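Section 4. Recording and reviewing teardown runs with the Silthorpe method

By this point you should have the arm homed, the wrist camera streaming, and the Grenoseck logger open in its own window. Sections 1 through 3 cover all of that, so go back if the logger status line is anything other than READY. Now comes the fun part!

What you'll be doing

The Silthorpe method teaches a policy to take apart desktop computers from short, labeled approaches instead of long start-to-finish demonstrations. You bring the gripper up to a part, hold still, label the contact you are about to make, then carry on. The holds look like wasted time when you first try them, but they are where most of the learning comes from. In our main comparison we trained on 2,780 approaches, and 1,629 of those had a full hold and a label. The policy trained on the labeled set alone beat the one trained on everything, which surprised all of us and is the reason this manual exists.

4.1 Before the first approach

1. Unplug the computer from the wall and hold its power button in for a few seconds.

2. Take off the side cover and lay the tower flat in the fixture with the opening facing up.

3. Check that the fixture clamps touch the outer case only. A clamp that grips a drive bay will bend it.

4. Enter the tower's ID in the logger. Use the sticker you put on the case in Section 2 and skip the maker's serial number, which changes format from one model to the next.

5. Choose a target part from the drop-down list. For a first session, pick HARD DRIVE.

CAUTION: Keep the arm in slow mode for everything in this section. Keep your free hand on the stop button and out of the case while the arm is powered.

4.2 Recording an approach

6. Press F5 to start. The logger beeps once.

7. Bring the gripper down from directly over the opening until the wrist view is filled by the inside of the case. Don't hurry this part. The policy needs to see the wide view shrink into the close one.

8. Move toward the target and stop just short of touching it.

9. Hold for 3 seconds. A green bar fills along the bottom of the logger window while you wait.

10. Before moving again, look over the wrist view and note anything that could snag - cables crossing in front of the drive, a latch still clipped on, a loose connector hanging nearby.
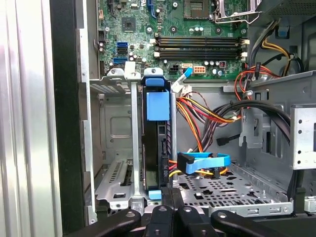 Jarmo Kuusisto wrote in to say that his group at Stirkow had been skipping the hold whenever cables were in the way, figuring those runs were spoiled anyway, and that putting them back in did more for their results than a whole extra week of recording. He asked whether a cable that crosses the target should get its own label or share the drive's.

It gets its own label, and we're glad he asked, because earlier versions of this manual were vague about it. Label the cable first as CABLE/BLOCKING, finish the hold, then start a new approach for the drive.

11. Type the contact label. Use the short codes:

LATCH - a clip or lever you plan to release
PLUG - a connector you plan to pull
BODY - the part itself
CABLE/BLOCKING - a cable you plan to push aside

12. Make the contact, then press F6 to close the approach.

13. If the gripper bumped anything you didn't label, tick BUMP and keep the run. Bumps are useful and we train on them separately.

Note: A drive may have a latch, a data cable and a power connector, and each one is its own approach. New operators nearly always try to record the whole removal in one go. The logger will let you, but the run gets sorted into the long set and won't count toward your labeled total.

4.3 Reviewing your runs

14. Open the Review tab and sort by hold quality.

15. Throw out any run where the bar turned yellow. Yellow means the wrist drifted during the hold.

16. Play back the rest at double speed with labels showing. Fix wrong labels here. You don't need to record again.

17. Press Export. The files go to the Howells folder on the shared drive, sorted by tower ID.

It helps a lot to review with a second person. Siu-fong Tang and Yasir Malik relabeled 175 approaches without seeing each other's answers, and nearly all of their disagreements were between LATCH and BODY on drive caddies. Our rule since then: if releasing it doesn't move the part, it's LATCH.

CAUTION: Don't edit label files by hand while the logger is open. It writes its own copy when it closes and your changes will be lost.

4.4 If the hold bar never fills

Check that slow mode is on. Then check the wrist cable, which can pull on the arm enough to count as drift when it's wound too tight. If the bar still won't fill, run the zeroing routine from Section 3 again and restart the logger.

Section 5 covers training on your exported set.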